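Jaltetti abre la convocatoria de sus ayudas a la reparación de pequeños electrodomésticos

8 de octubre de 2024
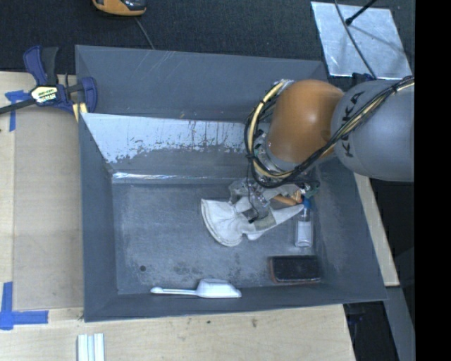 Quince puntos de recogida y un solo formulario

Jaltetti abre hoy el plazo de solicitud de sus ayudas a la reparación doméstica, un programa dirigido a los hogares que quieran arreglar un pequeño electrodoméstico en lugar de sustituirlo. La ayuda cubre parte de la mano de obra y de las piezas, y se descuenta directamente en la factura del taller.

Pueden acogerse al programa los aparatos con más de tres años de uso y fuera del periodo de garantía: tostadoras, batidoras, planchas, aspiradores, cafeteras y ventiladores, entre otros. Quedan excluidos los teléfonos móviles, los ordenadores y los equipos de uso profesional.

La solicitud se presenta en la web de Jaltetti o en cualquiera de los 15 puntos de recogida. El solicitante debe indicar el tipo de aparato, la avería y, si lo conserva, el número de serie. El taller dispone de 28 días para emitir un presupuesto. Si el cliente no lo acepta, puede retirar el aparato sin coste o entregarlo para su reciclaje.

Talleres participantes

Las reparaciones se harán en los talleres de Besson y de Istham, que ya colaboraron en la edición anterior. Besson se ocupará de los aparatos con motor y resistencia, e Istham de los que llevan placa electrónica o batería. Ambas empresas ofrecen una garantía de seis meses sobre el trabajo realizado – también cuando se emplean piezas recuperadas.

La empresa Rembridge gestionará el transporte entre los puntos de recogida y los talleres. Los aparatos deben entregarse limpios, sin líquidos y con el cable de alimentación. No es necesario el embalaje original.

Resultados de la edición anterior

En la edición que se cerró en marzo se tramitaron 1458 solicitudes. Las averías más frecuentes fueron los cables dañados, los interruptores y los termostatos. Buena parte de los aspiradores recibidos solo necesitaba un cambio de filtro o de correa, por lo que Jaltetti ha publicado una guía de mantenimiento que puede descargarse gratuitamente en su web.

Como novedad, cada hogar podrá presentar hasta dos aparatos, frente a uno en la edición anterior – siempre con solicitudes separadas.

Sobre Jaltetti

Jaltetti es una entidad sin ánimo de lucro dedicada a la reutilización de bienes de consumo. Organiza cursos de reparación básica, asesora a ayuntamientos y mantiene un banco de piezas de segunda mano abierto a talleres y particulares.

Contacto para medios: departamento de comunicación de Jaltetti, a través del formulario de prensa de su página web.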